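Flurnus Two-Arm Bench Robot: See It at Work in Allevcombe

Product code 787. Hire, purchase and demonstration visits.

The Flurnus is our two-armed bench robot for sorting, handing over and putting away small goods. We have sold it from the Allevcombe showroom since December, and by far the most common thing people ask us on the telephone is whether they can come and watch it before they make up their minds. Of course you can! We would much sooner you spent a morning with us and went home undecided than bought one from a leaflet, and the kettle is always on.

What you get

Two arms, each with a two-finger gripper, on a shared base that stands at an ordinary work table. The head camera and the control box are included, as are the stand, the cables and a printed handbook (a proper one, with an index, which our older customers tell us they are very glad of). Spare finger pads come in packs of 60. The Nambiar teaching software is installed before delivery and covers both arms under the one licence.

What happens on a visit

A demonstration visit lasts as long as you need it to, though most people are ready for their lunch after 2 hours. We begin with the robot switched off, so that you can have a good look at the joints and ask whatever you like, and then we start it up and let it run through a tray-to-bin job at its normal pace. We don't speed it up for company. If it fumbles a piece you will see it fumble, and you will see how the operator puts it right, and in our experience people find that part more useful than anything in the brochure.

After that it is your turn. Do bring your own parts if you can, the odder the better, and let us know beforehand if anything is sharp, greasy or heavier than a full mug of tea. We keep trays and bins in various sizes, but if your own fit your shelves at home then by all means bring those along too.

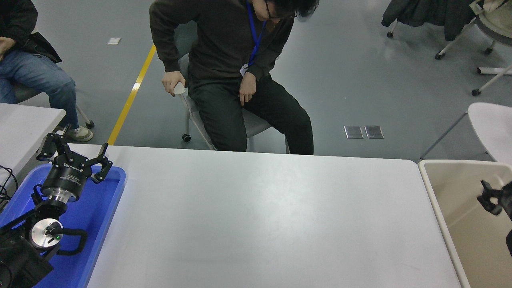

Chairs are provided, and you are welcome to sit down for as much of it as you please. Please stay on your own side of the table while the arms are moving, and ask the operator to pause the job if you want to reach for something.

Booking

A visit costs £159 for a party from one firm, and we take the whole of that off the price if you go on to order. Schools and colleges should ask us about a quieter session, which we are always happy to arrange. Parking is at the back of the building, and there is a level entrance from the car park.

Sold and looked after by Skudomov, Allevcombe. Page last updated 2021-06-05.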